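早押しクイズのプストホルム杯、今年は会場が変わります

いきなりですが、春のクイズ大会「プストホルム杯」の会場が変わります! 去年まで使っていた川沿いのブンゴー会館が屋根の改修に入ってしまうので、今年は駅の反対側にあるネスタンスの二階ホールです。開催は例年どおり三月。受付開始は朝の九時半。毎年出ている人ほど足が勝手に川のほうへ向かうと思うので、先に大きな声で書いておきます。駅の北口じゃなくて南口ですよ、南口。

この話、先週の夜に主催のロシェル・ラドックさんから電話で聞きました。わたしは夕飯のうどんをゆでている最中で、「屋根がね」と言われたときは一瞬ラドックさんの家の屋根の話かと思って、大丈夫ですかなんて真剣に心配してしまいました。会館の屋根でした。前から雨の日に控室の隅がしめっぽいなとは思っていたんですけど、いよいよ全面的に直すことになったそうです。工事は夏までかかるとのこと。来年はまたブンゴーに戻るかもしれないし、ネスタンスの使い心地がよければそのまま、という可能性もあるそうで、そこはまだ決まっていません。

プストホルム杯をご存じない方のために少しだけ。うちの町でずっと続いている早押しの大会で、今年で26回目になります。強豪の大学クイズ研がずらっと並ぶような大会ではなくて、商店街の人、高校生、定年後に百科事典を読み直しているおじさま、親に連れてこられたはずなのになぜか決勝に残る小学生、そういう顔ぶれです。わたしも四回出て、一度だけ二回戦に進みました。そのとき答えたのは「こんにゃく」でした。いまだにこんにゃくを見ると胸が熱くなります。

さて、会場以外にもいくつか変わるところがあるので、聞いてきたことを順番に書いていきますね。

まず予選。これまでは会館の大広間で全員一斉に筆記をやって、採点を待つあいだにお弁当を食べるという流れでした。あの待ち時間、好きな人は好きですよね(わたしは好きです、知らない人とおかずの話ができるので)。でもネスタンスのホールは大広間より細長くて、机を全部出すと後ろの人がドアに背中をつけることになるらしいんです。そこで今年は筆記を午前の2回に分けて、前半組と後半組で入れ替わります。問題はそれぞれ別のものが用意されるので、前半組のお友だちから廊下で答えを聞いても無駄ですよ、とラドックさんから釘を刺されました。わたし、まだ何も言ってないのに。

どちらの組になるかは申し込みのときに希望を出せます。ただし片方に集中したら抽選。遠くから来る人は後半、小さいお子さんがいる人は前半がいいのかな、と勝手に思っていますが、お昼ごはんの都合で選ぶのもありだと思います。前半組は終わってから昼まで結構あくので、南口の商店街をゆっくり見て回れます。

問題づくりはユアン・ラウザーさんが今年も担当します。あの低い声の、予選で読み間違えると自分で「失礼」と言って眼鏡をふく人です。今年用意した早押し用の問題は全部で256問だそうで、電話で聞いたときに思わず聞き返してしまいました。なんでそんな半端な数なんですかとたずねたら、本人は「半端じゃない、すごくきりがいい」とちょっとむっとしていました。計算機の世界ではきりがいいんですって。わたしには二百五十でよかった気がしますが、作ったのはラウザーさんなので何も言えません。

ジャンルの配分も少しだけ教えてもらえました。去年は川と橋の問題がやたらと多くて、釣り好きのチームが勝ち上がったという経緯があり、反省したそうです。今年は食べもの、地理、音楽をやや厚めに、スポーツは例年並み、そして「家の中にあるのに名前を知らないもの」というコーナーが決勝の前に入ります。これ、すごく楽しそうじゃないですか? たとえば食パンの袋をとめるあれとか、靴ひもの先っぽとか、そういうの。例に出したからこの二つは出ませんよ、とのことです。夕飯のあとに家族で台所を見回しておくと、いい練習になるかもしれません。うちは母がやたらと強かったです。父はおたまのことを三回「すくうやつ」と言いました。

それから、早押し機。ここが今回わたしがいちばん書きたかったところです。

プストホルム杯の早押し機は昔から手作りで、一番古いものは木の台に呼び鈴みたいなボタンがついています。押すとブーともビーともつかない、ちょっとおなかに響く音がするんですよね。わたしはあの音が大好きなんですが、さすがに年季が入っていて、去年の準々決勝では押しても鳴らない席が出てしまいました。覚えている方もいらっしゃると思います。押したのに鳴らなかった高校生の、あの顔。結局その問題は流して次の一問でやり直しになって、本人はにこにこしていましたけど、見ていたこっちがつらかったです。

そこで今年はボタンを総入れ替えします。作業をまとめているのは、電気関係にくわしいディルセウ・オノラトさん。秋からこつこつ部品を集めて、配線も引き直しているそうです。オノラトさんいわく、早押しのボタンは押し心地が軽すぎても重すぎてもだめで、指を置いただけで鳴るようだと緊張している人が損をするし、重いと小さい子が損をする。去年の小学生たちに試作品を押してもらって、首をひねられたものはやめにした、と話していました。小学生の審査、きびしいんですよ。「これ、押した気がしない」の一言で一か月分の苦労がとんだとか。
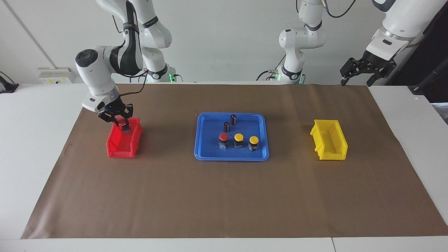

赤い樹脂のパーツ箱と、上の部分が赤い小さなボタン部品

音のほうは、昔のブーともビーともつかないあれを録音して残してくれるそうです。よかった! これはわたしだけじゃなくて、何人もからお願いがあったと聞きました。新しいきれいなチャイム音も候補に入っていたらしいのですが、試しに流したら病院の受付みたいだと言われて、すぐに引っこめられたそうです。ちなみに、席ごとに音の高さを変える案もあって、こちらはまだ検討中。わたしは賛成です。司会のいる場所からだと、どこが鳴ったのかわかりにくいときがあるので。

古い木の早押し機は捨てません。当日は入口のところに飾って、自由に押せるようにするとのこと。鳴らない席もそのまま置いておくそうなので、去年のあの高校生の気持ちになってみたい方はぜひ。

次は食べものの話にいきます。大事なので。

ブンゴー会館のときは、裏の台所を借りて豚汁を出していましたよね。ネスタンスのホールは火が使えないんです。これを聞いたとき、わたしは電話口で「えっ」と結構大きな声を出しました。豚汁目当てで出ていた年もあるくらいなのに。でもかわりに、一階のパン屋さん「クレルヴィクス」が大会の日だけの特別セットを作ってくれることになりました。丸パンとスープと焼き菓子で、スープは豆のトマト煮か、かぼちゃの二択。参加者は受付でもらう札を見せると少しお安くなります。応援だけの方も普通に買えます。

せっかくなので先日、クレルヴィクスにも寄ってきました。朝八時過ぎに行ったら、もう常連さんが窓ぎわで新聞を広げていて、いい雰囲気でした。丸パンは表面がぱりっとしていて、ちぎると中がもちもち。バターがいらないくらい味がしっかりしています(でもバターはつけました)。焼き菓子はまだ何にするか決めかねているそうで、くるみのほうがいいか干しぶどうのほうがいいか聞かれたので、わたしはくるみに一票入れておきました。干しぶどう派の方は早めにお店へどうぞ。

お店の方によると、大会の日は普段より早く焼きはじめるけれど、昼どきはどうしても並ぶだろうとのことです。前半組の人は早めに、後半組の人は終わってからゆっくり、というふうにずれてくれると助かるそうですよ。ホールの中での飲食は、ふたのある飲みものだけ大丈夫。パンは一階か、天気がよければ前の広場で食べてください。

広場の話が出たので、行き方も書いておきます。南口を出て、自転車屋さんの角を左。道なりに行くと郵便局が見えてくるので、その手前の白っぽい建物がネスタンスです。わたしは郵便局を通り過ぎてしまって、坂を上まで登ってから気がつきました。坂を登りはじめたら行きすぎです。駅から歩いて十分かからないと思いますが、わたしみたいな人は余裕をみてください。

車で来る方はちょっと注意が必要で、ネスタンスには駐車場がほとんどありません。荷物の積み下ろしはできるけれど、停めっぱなしはだめ。駅の立体駐車場を使ってほしいとのことです。自転車は建物の裏に置けます。裏口は当日閉まっているので、置いたあとはぐるっと表に回ることになります。あそこの細い道、植木鉢がたくさん出ていて、急いでいると足をひっかけます。わたしはひっかけました。鉢は無事でした。

二階へはエレベーターがあります。小さめなので、車いすの方とベビーカーの方が優先。元気な人は階段でどうぞ。階段の途中に古い町の地図が貼ってあって、これがまた面白いんです。いまの商店街のあたりが一面ぶどう畑になっているんですよ。地理の問題に出るかも……と思ってラウザーさんに探りを入れてみましたが、眼鏡をふくだけで何も言ってくれませんでした。怪しい。

チームの人数にも変更があります。これまでは三人一組が基本で、足りないときは当日その場で組んでもらっていました。今年からは2人でも正式に出られます。これはアシュトン・ラケナさんがずっと提案していたことで、ラケナさんのところはお孫さんと組んでいるから、毎年三人目を探すのに苦労していたそうです。去年なんて、会場の前をたまたま通りかかった宅配の人に声をかけたとか(断られたそうです、それはそう)。

人数が少ないと不利なんじゃないの、と思いますよね。わたしも聞きました。早押しでは相談の時間がほとんどないので、そんなに差は出ないだろうというのがラウザーさんの見立てです。ただ、筆記はやっぱり頭数が多いほうが有利なので、少ない組には少しだけ点の上乗せがあります。どれくらい上乗せするかは、いま過去の記録を見ながら調整しているところで、申し込みの受付が始まるまでには発表されるそうです。

ひとりで申し込みたい人は、これまでどおり「相手募集」の欄に丸をつけてください。わたしは過去にこれで二度出ていますが、どちらも楽しかったです。一度目は植物にとてもくわしい方と組んで、わたしは隣でうなずいているだけで筆記を通ってしまいました。あの節は本当にお世話になりました。読んでくださっているかしら。

司会はラドックさんが続投です。喉が心配だから今年は誰かに譲ろうかな、と毎年言っていて、毎年譲りません。でも今回は準決勝まで交代で読み上げをする人を入れることにしたそうで、読み手を何人か募集しています。条件は、早口すぎないこと、漢字が読めること、そして正解を顔に出さないこと。最後のがむずかしいんですよね。わたしは以前、練習会で読み手をやらせてもらったことがあるんですが、惜しい答えが出るたびに「ああっ」と声が出てしまって、次の回から呼ばれなくなりました。自信のある方はぜひ名乗り出てください。

練習会の話もしておきます。本番までのあいだ、夜七時からネスタンスの一階奥の部屋で練習会があります。日にちはクレルヴィクスの横の掲示板に貼り出されるので、パンを買うついでに見てください。初めての人も歓迎で、途中から来て途中で帰っても大丈夫。新しいボタンもここでさわれるようになる予定です。オノラトさんが、なるべくたくさんの人に押してもらってから本番を迎えたいと言っていたので、遠慮なくばしばし……いえ、やさしく押してあげてください。

わたしも先月の練習会をのぞいてきました。顔なじみが半分、初めての人が半分くらいで、部屋は暖房がききすぎなくらい暖かくて、途中で誰かが窓を開けました。その日いちばん盛り上がったのは「『さしすせそ』で表す調味料、『せ』は何?」という問題。即座にボタンを押した人が「せ、せ、せんべい!」と答えて、部屋じゅうがひっくり返りました。正解はお醤油、昔の書き方で「せうゆ」だからですね。その方は帰りに本当におせんべいを配ってくれて、みんなで食べながら片づけをしました。

賞品についても少し。優勝チームには例の青い旗と、商店街の買いもの券。旗は一年間持っていていいけれど、来年ちゃんと返すこと。数年前に洗濯して縮ませてしまった優勝者がいて、それ以来「洗わないでください」という札がついています。準優勝はお米。三位はまだ秘密だそうです。去年の三位は巨大な大根で、持って帰るのに苦労していましたよね。今年も野菜かしら。

参加費は据え置き、中学生以下は無料です。申し込み用紙はネスタンスの受付と、駅前の本屋さんに置いてあります。記入したらどちらかの箱に入れるだけ。電話での申し込みは、去年名前の聞き間違いが続いたので今年はなしになりました。チーム名は十文字まで。毎年、声に出して読むとラドックさんが恥ずかしい思いをするような名前をつけてくる人がいるんですが、そういうのは受付で直されるそうなので、ほどほどに。

見学は無料、申し込みもいりません。ただ、ホールが細長いぶん後ろの席からは舞台が見えにくいです。わたしも座ってみましたが、前に背の高い人が来るとほとんど頭しか見えません。早押しは音と声だけでも十分楽しいけれど、顔を見たい人は早めに来て前のほうを取ってください。決勝は午後三時ごろから始まる予定です。座布団を持っていくのもおすすめ。椅子がちょっと硬いんです。

あと、忘れるところでした。筆記には鉛筆を持ってきてください。ブンゴー会館には貸し出し用のがたくさんあったけれど、あれは会館のものなので今年はありません。消しゴムも。去年わたしの隣の人が消しゴムを半分に割って貸してくれて、それがまだ筆箱に入っています。今年お会いできたらお返しします。

わたしはどうするのかというと、出ます。母と組んで出ることにしました。さっき書いた「家の中にあるのに名前を知らないもの」のコーナーで母が異様な強さを見せたので、これはいけるかもと思って誘ったら、「お昼がパンならいいわよ」という返事でした。問題は、そのコーナーが決勝の直前にあるということで、つまりそこまで勝ち残らないと母の出番がないんですよね。いま台所に世界地図を貼って、ふたりで首都をおぼえています。母はもう南米を終えました。わたしはまだヨーロッパの途中です。

三位の賞品とか、点の上乗せの話とか、決まったらまた書きますね。当日の朝に南口で迷っている人を見かけたら、郵便局の手前だと教えてあげてください。坂の上にいるのはたぶんわたしです。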